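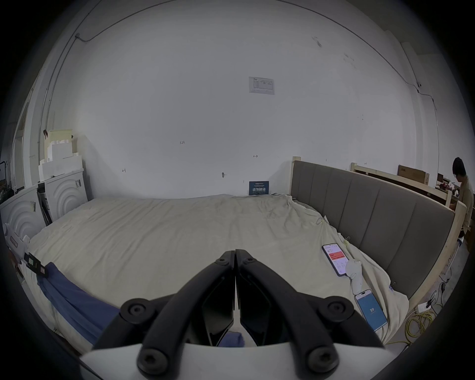 Progress report to Girkia, September 25, 2018
Atura Kitchen Garden, Stukent Road site

This covers the growing season so far, up to the start of the bean harvest. The last report you had from us was in February, when the site was a fence, a hose bib and a lot of frozen clay. I'm very happy to say it's a garden now!

## Beds and soil

All 12 raised beds are built, filled and planted. The first few went in along the south fence as planned, and then we changed the layout. Once the ground thawed we found the low corner by the gate held water for days after a rain, so the beds meant for that corner moved uphill, next to the shed. The low corner has been left to comfrey and mint, both of which love it there (the mint a little too much, and we've sunk some old buckets to hold it back).

The soil mix was half screened topsoil and half compost from the Cavalcanti yard. It was good stuff, dark and crumbly, but it settled more than we expected. By early summer most beds had dropped a couple of inches and we topped them up with leaf mold. I'd order extra next time and keep a pile under a tarp.

We had one bad bed. Bed seven was filled from the bottom of the pile and came up thick with bindweed. We've dug it over twice, picked out every white root we could find, and covered it with cardboard. It will stay covered until spring.

## What grew

Tomatoes were the big success. The paste types in particular carried on all summer, and we've had more of them than we could give away fresh, so a lot went into jars. Cherry tomatoes split after the heavy rain in August but everyone ate them anyway, mostly standing up.

Pole beans are coming in now and they are lovely. We grew them up hazel poles in long rows and up strings on the shed wall, and the shed wall ones are well ahead. They get the afternoon heat and no wind. We're leaving the bottom pods on the best plants to dry for seed.

Zucchini did what zucchini does. Two plants would have been plenty.

The carrots were poor. Germination was patchy in both sowings, and what did come up was short and forked. I think the bed dried out at the wrong moment, and I also think there was too much fresh compost in it. We'll sow the next lot in a bed that has already had beans in it, and lay a board over the row until the seed shows.

Cabbages are looking strong, although the white butterflies found them before the netting arrived. We picked caterpillars by hand for most of July. The outer leaves are lace and the hearts are fine.

So far we've weighed roughly 2,000 pounds of produce off the site, tomatoes and squash making up a good share of it. The beans, late kale, beets and winter squash are still to come.

## Water

The drip lines went in during May and they've made the biggest difference of anything in the grant. Before that we were hauling cans and hand watering in the evening, and the far beds always got less. With the timer set for early morning the whole site gets a slow soak before the sun is on it, and blight on the tomatoes has been light compared with other gardens near us.

Two problems to report. The filter at the hose bib clogs with grit and needs rinsing every week, and one of the main lines was cut through with a spade in June. It was repaired the same evening with a coupling. We now keep a tin of spare couplings in the shed and have put short stakes where the line crosses the path.

I had asked in a note over the summer whether we could move the leftover watering money into a second rain barrel and a length of gutter for the shed.
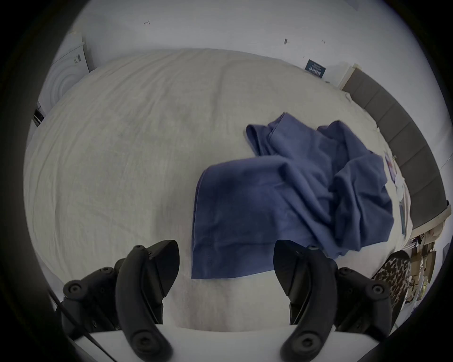

Welington Conceição replied that he'd be glad to see it spent that way, as long as the barrel has a tight lid and the overflow runs to the low corner and well away from the neighbor's wall. He also wondered whether we'd thought about a shutoff for winter, so the gutter doesn't fill a barrel that then freezes and cracks.

Good points, both of them. The overflow pipe will go straight to the comfrey, and we'll unhook the barrels and turn them upside down after the last of the kale has been watered in.

## People and plots

We have 39 households signed up, and the beds are shared out by crop, so each group looks after something all the way from seed to kitchen. It has worked well for tomatoes and beans. It worked less well for the onions, which got forgotten in the holidays and were weeded in one long, hot, cheerful afternoon.

The cooking evenings have been a joy. We did a bean evening, a pickle evening and one on what to do with green tomatoes, and the recipes are being typed up for the shed door. Next on the list are kraut and drying herbs.

## Spending

We're on budget for lumber, soil and seed. Netting cost more than planned and tools cost less, as so many were given to us. The full ledger and receipts are in the folder sent with this report.

## Still to do before frost

- Plant garlic in beds 2 and four, cloves from our own saved heads if they keep
- Sow winter rye on anything empty by mid October
- Fit the gutter and the new barrel
- Lift and cure the squash on the shed racks
- Drain the drip lines and bring the timer indoors
- Collect leaves, as many bags as we can get, for next year's leaf mold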